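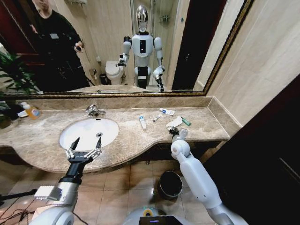
Hemik: getting a robot to tidy a bathroom counter

What I set out to do

I wanted a project I could explain to my grandmother in one breath, and this one I can: the robot picks up the toothpaste and puts it away. That's the whole idea of Hemik. The name covers the pick-up program I wrote plus the little rack the tubes end up in, and I built both over one semester, the rack at the Plalomell shared workshop and the program mostly at my kitchen table in Skostcombe, with a lot of toast.

My partner for the project was Hywel Gronow. He did the calibration and the teleoperation side (driving the arms by hand with the controller to record good moves), and I did the grasp planning and the woodwork. We swapped more than we planned to. He's much better with a chisel than I am.

Why a bathroom? My first proposal was wooden blocks on a table, and our advisor wrote "and then what?" in the margin. Fair enough! Toothpaste tubes are a nice step up. They roll, they're slick, they change shape every time you squeeze one, and people leave them lying at every angle you can think of. A block has six sides and you know all of them by the end of the first afternoon.

The rack

It went through three versions. The first was a row of holes drilled in a strip of scrap pine, and the holes were so snug that I had trouble getting a tube in myself, with eyes and ten fingers. Version two had wider holes with a funnel sanded into each one, much better, but the strip was light enough to slide away when a tube touched it. Version three is the same shape on a heavy base, 300 mm long, with rubber feet and two coats of varnish. I'd still change the varnish. It's glossy, and shiny things turned out to be the big headache of this project.

The program

Hemik does its job in stages. It looks at the whole counter with the head camera and makes a list of things that might be tubes. It picks the one with the most open space around it and moves an arm over it. Then it switches to the wrist camera and lines up again from close in, and only after that do the fingers go down and close. I spent ages trying to skip the second look to save time, and every time I tried, the fingers came down beside the tube instead of on either side of it. So the second look stayed in.

Tubes lying close together were the hardest part of the planning. The fingertips are narrow and pointed, which I love, but the linkages behind them spread out wide, and for weeks my collision model only knew about the tips. I'd get a lovely clean path for the fingertips and then watch the side of the gripper plow through the tube next door. Hywel measured the whole thing with calipers and we put proper boxes around the linkages in the model. Boring fix, a whole evening of typing, and it helped more than anything clever I did all month.
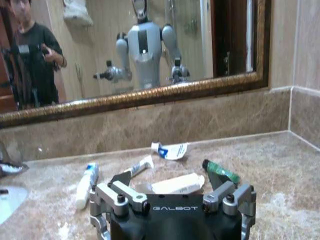
The mirror problem

I should have seen this coming. The counter has a huge mirror right behind it, in a fancy gold frame, and to a depth camera a mirror is basically a window into another bathroom. Early on, my tube finder was happily listing tubes that lived behind the wall. It also found a second robot, which the safety check treated as an obstacle, so the arm would stop and wait for its own reflection to get out of the way. I let it wait for nine minutes once while I made tea, just to see.

What I do now is pretty simple. At startup I mark the line where the backsplash meets the counter, and anything that seems to sit beyond that line gets thrown out before the tube finder ever sees it. It means a tube leaning right up against the backsplash sometimes gets thrown out too. I tried shrinking the margin and the ghost tubes came straight back, so I left it alone and wrote it down as a known limit.

The marble gave us a smaller version of the same trouble. It's a swirly beige with tan veins in it, and some of those veins are long, pale and about tube shaped if you squint (the program squints a lot). Adding a height check sorted out nearly all of it: a vein has no height, a tube does.

How the trials went

Our main test was 18 attempts with the tubes tossed down differently each time. I kept a notebook with a sketch of every layout, and when something went wrong I wrote down which stage it went wrong in. Full caps were easy. Squashed tubes were not, especially the really twisted ones, where the program would grab the flat end and the cap would swing down and miss the rack.
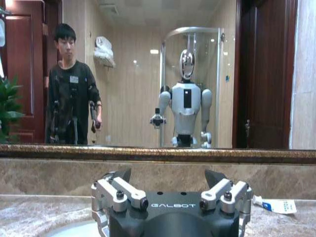

Figure 3. Wrist camera view above the counter, with one tube to the right of the gripper.

Driving the arm by hand taught me a lot here. Hywel always went for the cap end without thinking about it, so I added a rule that prefers the stiffer end of the tube, and the swinging mostly went away.

Left to do

I want to teach it toothbrushes next, and I want a matte finish on the rack. The tube finder still runs slower than I'd like. The cutting plan for version three is pinned up at Plalomell next to the band saw, and Hywel has the notebook if anyone wants the layouts.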